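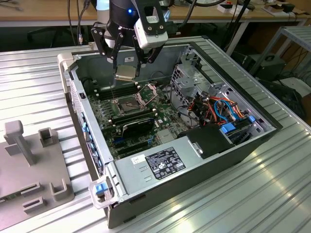
Figure 6. Processor over the motherboard, side panel off.

6. Setting up your first Quiambao photo library

With the computer built and your operating system installed, you get to the fun part! This section takes you from an empty drive to a family photo library you can search by name, place, or year. The screens come from the Womholm release of Quiambao, and older releases put the Import button in the left column.

Before you start, have these ready:
A second drive for backups
Your old photo folders, copied to one place
The license code from your welcome email

6.1 Create the library

1. Open Quiambao and choose Library > New.
2. Type a name. Short ones look best in the sidebar (ours is called Selcombe, after the street where most of the pictures were taken).
3. Pick the drive where the library will live. Do not pick the backup drive.
4. Enter your license code and click Create.

Note: You can rename a library whenever you like, but moving it to another drive takes a few extra steps. See section 9.

6.2 Import your photos

1. Click Import and select the main folder.
2. Turn on Keep Folder Names.
3. Leave Skip Duplicates on.
4. Click Start.

The sample library we used for this guide held 3,695 photos, and Quiambao set aside 153 duplicates during import. Have a look through the Set Aside list afterward — it's a great way to run into pictures you'd forgotten you had.

CAUTION: Do not unplug either drive while the progress bar is moving. If the import stops partway, click Resume. Do not start a new import on top of it.

6.3 Add scanned prints

Scan prints at 300 dpi or higher and save them as TIFF files. Scans carry the date they were made, so you'll want to fix that right away:

1. Select all the scans from one album.
2. Choose Edit > Date Taken.
3. Enter the year. If you know only the month, such as February, fill that in and leave the day blank.
4. Click Apply to All.

6.4 Name people and places

Try this on a small batch first. Open 10 photos of the same person, type the name under each face, then click Find More. I love this feature! It picked out my aunt in a group shot from Droltovdale that I had looked at for years without spotting her.

Note: Suggested names are shown in gray until you confirm them. Gray names don't come up in searches.

6.5 Turn on backups

1. Connect the backup drive.
2. Choose Library > Backup and select the drive.
3. Set the schedule to Daily.
4. Click Back Up Now and wait for the green check mark.

Continue to section 7 to share albums with the rest of the family.

Guide written by Ilham Erraji. Last updated June 24, 2026.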